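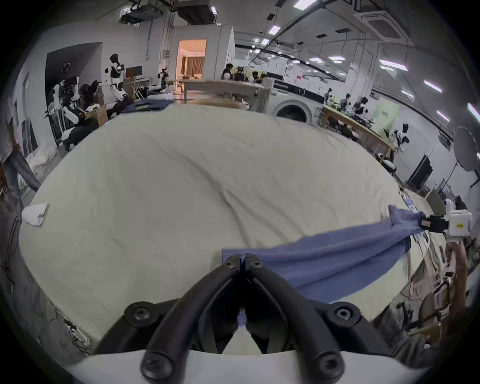

Laundry Friday, the big room

Quick page, more later. Laundry and folding at Tavmont, August. So-yul Gil is getting the link out before everyone forgets which Friday it was. Here's the folding stuff people kept asking me to write down.

The blue one

Blue cloth over the cream sheet, pulled into a twist on the diagonal. Washer in the back, white, round dark door, past the long wooden table. Dark blue pile at the far edge of the bed and a little white crumpled thing over on the left.

Blue is the hard color in this batch. Too many blues. Dark blue, light blue, the in-between one that Lleucu Dafis calls hydrangea and Dong-geon calls purple. Please go by fabric first, then color. A heavy blue and a thin blue do not belong in the same pile even if they look like a set.

Pulling it straight

Most of the wrinkles go if you pull before you fold. Corner to corner, one good tug, then the other corners. Don't yank the knits, they stay long. Su-bin Wang does hers in the air, no bed at all, and they come out flatter than mine. Annoying.

If it's twisted, untwist it first. Sounds obvious — it is — but we had a whole stack with a spiral folded right into it and Morag Menzies had to shake every one of them out again.

The sheet underneath

The cream sheet stays down while you work. It's there to keep lint and table grit off the clean stuff. It will wrinkle. Leave it, or smooth it with your forearm when you get a second. Don't stop and re-make the bed between piles, we lose the afternoon that way.

The edge trim on the bed is cracked on the lower left, and anything knit will snag on worn trim. Keep sweaters toward the middle. Morag wants to tape it. I say sew a strip over it. Not decided.

Small things

Little white stuff gets lost on cream. Every time. Socks, handkercheifs, the thin undershirts. Put them down in the same spot or you'll fold them into somebody's pillowcase. I have done this. Twice on one Friday.

Phones

On the sheet next to the clothes, that's where the phones end up. Pale pink screen on this one, black cable running off it, blue garment bunched up on the cream and a light blue one crumpled farther back. Green sheet past that, the olive one. Just watch the cable when you flip a big piece,

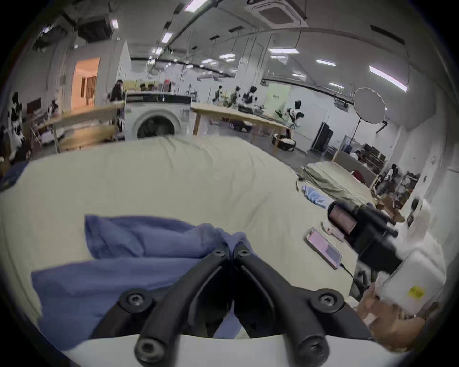
and if you need the whole width for a duvet cover, move the phone over first and then spread out. A duvet cover takes two people anyway. One on each end, shake, meet in the middle, hand over the corners. Whoever has the longer arms takes the closed end.

Shirts, the short version

Buttons up, front down. Sleeves straight back, then each side in to the middle. Bottom up once, then again. Collar on top so you can see the size. Su-bin skips the second fold and rolls hers, which is fine for a drawer, less fine for the shelf because they unroll and the whole row goes.

T-shirts the same, minus the buttons. Kids' sizes in half and half again, don't fuss.

Washer settings since people ask

Cottons warm, 900 spin. Anything labeled 100 percent cotton can take it. Blends go cooler. No idea on the label, or no label: cool, gentle, by itself if it's dark. Wipe the door seal after the last load and leave the door open a crack. Dong-geon found a sock in the seal again. Gray. Still unclaimed.

Detergent is the Miletti stuff, blue cap. One cap for a normal load. Not two. The smell doesn't get better with two, it just stays in the towels.

Where it goes after

Folded stacks to room 303, bedding on the bottom shelf, clothes above. Green and dark sheets together, creams seperate. Towels by size, folded edge out so you can pull one and not the whole stack. Stuff that needs mending goes in the Branent bag on the hook, with a safety pin at the hole so Lleucu doesn't have to hunt for it.

No damp things in 303. If you're not sure, hold it against your cheek. Cool usually means damp. Over a chair for an hour, then fold.

Still to do

Pillowcase pairs, half of them don't match
Trim on the bed
More hangers
Ask So-yul about the second drying rack, she had one at home
Label the shelves (Morag has the good marker)

Next one is the same time, 2:30, big room again. Bring your own phone charger, and short sleeves if you're on duvets, it gets warm in there. If I've put your name on the wrong thing, tell me and I'll fix it over the weekend.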